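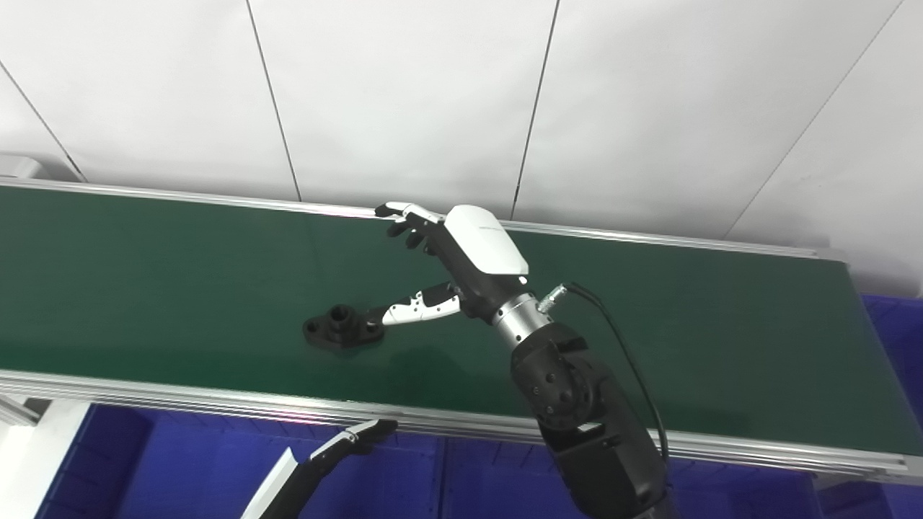 Garneteo Sorting Station: Frequently Asked Questions

What does the service include?
Garneteo supplies a two-armed robot with humanoid hands, a belt conveyor and a set of storage bins, together with installation and operator training. The station is leased by the month. Customers who already own a suitable conveyor may lease the robot alone.

What kinds of parts can it handle?
The standard agreement covers small rigid parts such as flanged fittings, caps and brackets. Up to 40 part types may be registered on one station. Glass, liquids and food are excluded.

Must parts arrive in a fixed position?
No. Parts may lie at any angle on the belt, provided they do not overlap.

How are the bins assigned?
Each bin is matched to a part type or a reject category during setup. Supervisors may change the assignment from the control screen between batches. Bins must be emptied before a new assignment takes effect.
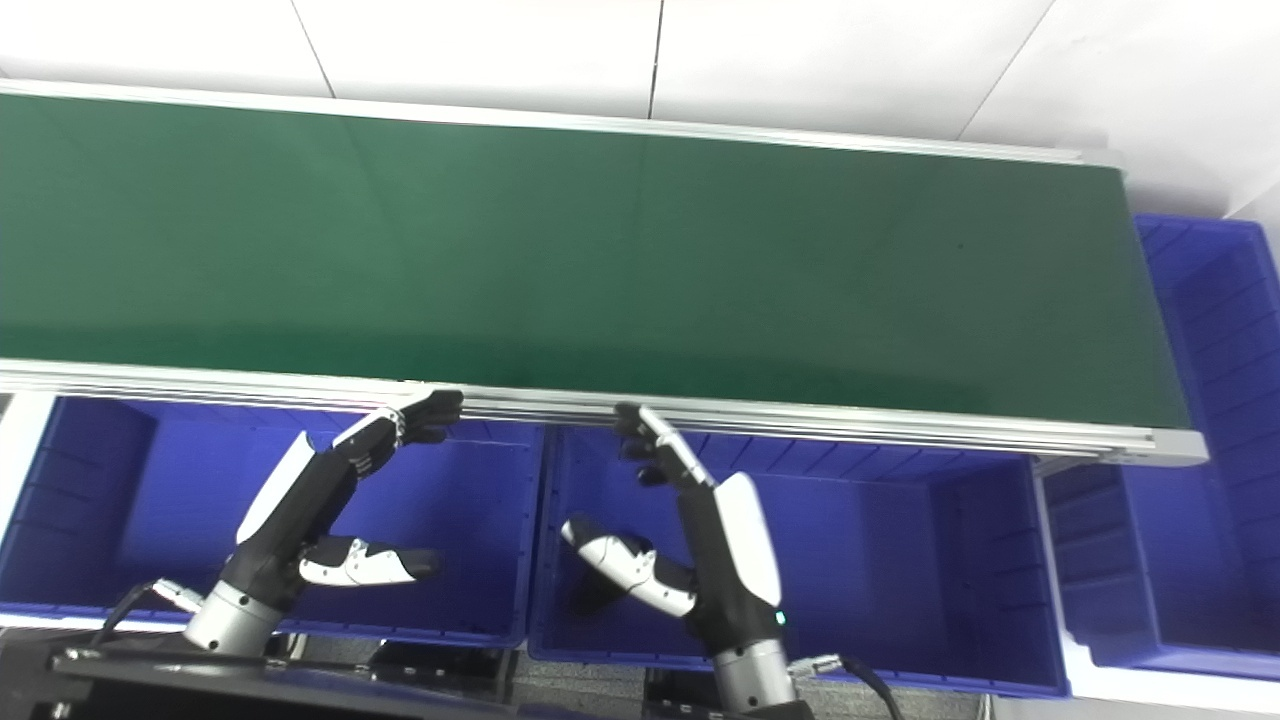
Replacement bins may be ordered through the parts desk. Bins from other suppliers require approval, as their height affects how the hands release a part.

How long does installation take?
Installation takes 2 working days. The customer is responsible for providing a level floor and a power supply before the crew arrives.

Who may operate the station?
Any employee who has completed the operator course. Course enrollment is handled by Tuulikki Vainio.

Is maintenance included?
Yes. Hands, cables and wrist units are inspected every August at no charge. Damage caused by unregistered parts is billed separately.

Whom should we contact about an existing lease?
Please write to Sreekumar Amin, Customer Agreements, and quote the station number.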